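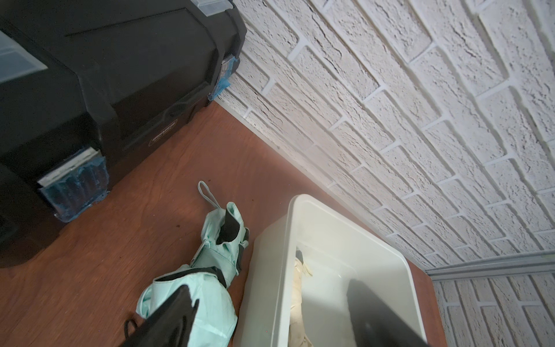
Fig. 1. A black plastic toolbox with blue tape at one end.

Week 5 handout: What things cost to own
Posted 7/29/21

Okay, so last time we ran out of clock right in the middle of depreciation, and I could see a few of you packing up while I was still drawing on the board. Fair enough! I've typed up the part I rushed, plus what you need for the homework.

We've been talking about price as if it's one number. You see a tag, you pay it, you're done. But when you buy something you plan to keep for years, the tag is only the first payment. I call the whole thing the ownership cost (the textbook says "total cost of ownership," same idea, more syllables). It has the purchase price in it, then upkeep, then repairs, then whatever you pay to store or insure the thing, and then you subtract what you get back when you sell it. People forget that last piece all the time. I forgot it myself when I made the first version of this handout, and a sharp person in the May section caught me.

Let's do the Pluvedetti problem again, slowly. Pluvedetti is a small shop that paints signs and store windows. They buy a used trailer for $3,545. They figure on keeping it for 30 months. Every month it costs them $47 for parking and upkeep. At the end they expect to sell it for $1,445.

Upkeep first: 30 times 47 is 1,410. Add the price and you get 4,955. Take off the resale and you're at 3,510. Divide by 30 months and the trailer costs $117 a month to own. A lot of you wrote $165 and change, which means you left the resale out. Go back and check if that was you.

Now, is $117 a month good or bad? You can't tell from the number alone. You need something to hold it up against, usually the cost of renting. Suppose a rental yard called Marnix will let them have the same size trailer for $60 a day. If the shop needs a trailer one day a month, they should rent and go home happy. At two days a month, renting comes to $120, a hair more than owning. The break-even sits right there between one and two days. So the real question for Pluvedetti is how often they use the thing, and I'd bet most small shops couldn't tell you. Keep a log for a month before you buy anything big. I mean it, a notebook on a string is fine.

Repair or replace

This is where people get emotional. You paid good money, so you feel you have to keep fixing it. Economists call what you already spent a sunk cost, and the rule is that it stays out of the decision. Easy to say, hard to do (I once put a third clutch in a car I didn't even like).

What belongs in the decision: the cost of this repair, how much more use the repair buys you, and the cost per year of a replacement. Say the Sima bakery has a mixer that needs a $200 repair and should then run 2 more years. That's $100 a year. A new mixer is $900 and lasts six years, so $150 a year. Fix the mixer. If the repair only buys one year, it flips and you buy the new one. Notice I never told you what Sima paid for the old mixer, and you didn't miss it.

One wrinkle we didn't get to: downtime. If the mixer dies during a holiday rush, the lost sales could be bigger than either number. Put in your best guess and write down that it's a guess.

For next time

Read the chapter on leasing, but skip the tax section, we'll do that together with the tables in front of us.

Do the Jondari worksheet, both sides. Jondari is the lawn care outfit with two mowers, and on the back page one of the mowers gets a resale value of zero. That isn't a typo. Show every step, with units, please, and circle the monthly figure.

Also pick one thing you own and work out its monthly cost. Phones are popular, bikes are more fun. Bring your numbers on paper, because we're swapping with a neighbor and checking each other's math in the first part of class.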